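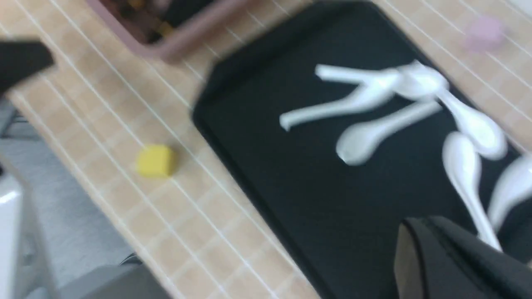 Kitchen Tips: Sorting Spoons and Chopsticks the Way a Robot Has To

Getting a robot arm to put away flatware is slow work. The method written up by the Rultard project is to record a person steering the arm through a chore many times over, then train the arm on those recordings. The write-up is mostly tables, but one section lists what the operators changed on the table between good sessions and bad ones. A lot of it carries over to an ordinary kitchen, so the useful parts are set down below with notes on trying them at home.

Give each kind of thing its own container

In the first round everything went into one wide box and the arm had to pick by type. It failed more than it succeeded. In the second round there were 2 containers, one for spoons and one for everything long and thin, and the failures dropped enough that the one-box layout was given up. The same holds for a drawer. If you own chopsticks, take them out of the spoon section. They slide under the spoon bowls and lift them, and then the drawer catches.

Flat tray for spoons, deep bin for sticks

Spoons nest and lock when they are piled in something deep. Spread over a shallow tray they still overlap, but you can get a finger under a handle. Chopsticks are the other way around. On a flat tray they roll or skate off the edge.

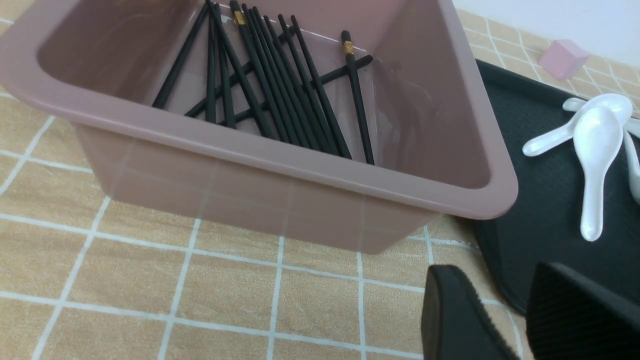

Ferport, 2019-06-26

A bin with walls lets chopsticks lean, and a leaning stick is easy to take by the top end. Black sticks in a pink bin are also easy to find. Ours at home were dark sticks in a dark crock, and changing the crock helped more than I expected.

Pick a tray that contrasts with what goes on it

White spoons on a black tray were the easiest pairing in the results. White on pale wood was the worst. Anyone who sorts flatware early in the morning with one light on can use this. A dark liner in the spoon drawer does the same job and costs very little.

Take the crossed ones last

The operators were told to start with whatever lay on top and touched the fewest other pieces. Pulling from the middle of a crossed bundle drags the rest along. When you empty a dish rack, work from the outside in. If two pieces are hooked together, lift both and separate them over the counter.

Grip near the middle of the handle

Picks at the very tip of the handle let the spoon swing. Picks close to the bowl hit the neighboring spoons. The middle of the handle gave the best numbers for both plastic and porcelain. This matters if you use kitchen tongs to get things out of hot rinse water. Ribbed tongs hold a thin handle better than smooth ones.

Leave some bare table

Keep a hand's width clear beside each container. Recordings made on a crowded table took longer and had more bumps. I now clear that much counter before unloading the dishwasher — it saves moving the same cup twice.

How much practice it took

The full set was 2800 recordings. The first 1000 taught the arm most of what it learned about spoons, and chopsticks kept improving to the end. A second set, with the Hodžić layout (containers turned at odd angles), is due in November. Clemitz sells a divided tray close to the one I use for spoons, 8 inches across, and it goes in the dishwasher on the top rack only.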